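Vemorside Activity Center — Room 6
Sorting bins and small items: monthly check with comments, February

Form used: Gistitz check sheet. Mark each line OK, Fix, or Remove. Write the comment on the same day as the check.
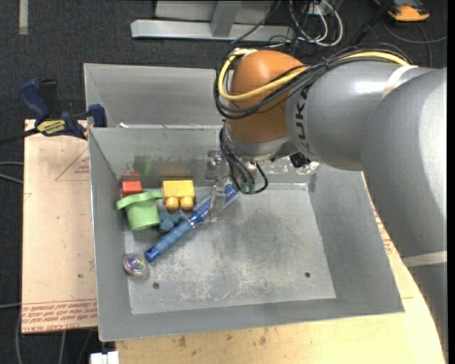
The check takes in the bins, the items kept in them, the shelf they go back to, and the floor on that side of the room. Empty each bin onto the table before starting on section 1. Return items only after section 2 is finished.

1. Bins

1.1 Rim smooth all the way around, no burrs or lifted metal
OK. Ran a cloth along the rims and it did not snag.

1.2 Corners closed, no gaps that could pinch a finger
OK.

1.3 Inside floor clean and dry
Fix. Grit in the rear corners of the gray metal bin. Vacuumed and wiped. Marked OK on second look.

1.4 Bin sits flat and does not rock
Fix. One bin on the lower shelf rocks slightly. Turned it over and found a dent near one corner. Usable, but it should not go on the top shelf until it is flattened.

1.5 Bin label present and readable
Fix. Bin 728 has lost half its label. New one printed, still to be stuck on.

2. Items in the bins

2.1 Building blocks: no cracks, no chewed or sharp edges, studs intact
OK for the yellow and the red. Washed both in warm water and left them on the rack.

2.2 Toy pieces with a cup or hollow body: nothing stuck inside
OK. The light green hat-shaped piece collects crumbs under the rim — use the narrow cloth and check again with a flashlight.

2.3 Brushes: bristles firm, handle sound, no loose ends
OK. Pulled on the bristles of the blue brush in several places and none came away. Rinsed the ribs of the handle, where dirt settles. If a brush starts shedding, mark it Remove and do not put it back with the toys.

2.4 Small items: nothing under the size limit on the Gistitz gauge
OK. The small dusty-blue one was tried in the gauge twice, both ways around, and does not go through.

2.5 Items that do not belong
Remove. One bottle cap and a paper clip. Both thrown out.

3. Shelf and storage

3.1 Shelf fixed to the wall, no movement when pulled
OK. Screws tightened last month have held.

3.2 Heavy bins on the lower level only
Fix. Two had been put back on top. Moved down. The Grarnard tags are small and easy to miss, so a larger sign would help.

3.3 Cleaner and cloths stored apart from items
OK. The Heitmann bottle is in the locked cupboard with its cap on.

4. Floor and walkway

4.1 Walkway clear to the door
OK at 4 p.m.

4.2 Mat edges flat
Fix. The left edge of the mat curls. Taped for now — tape will not last past the next mopping.

4.3 Nothing left under the shelf
OK.

Open points to carry over
Label for bin 728.
Dent in the lower shelf bin.
Sign for the heavy bins.
New mat, or the old one trimmed and glued.

Next check in March. Bring the flashlight back from the front desk first, and replace the batteries.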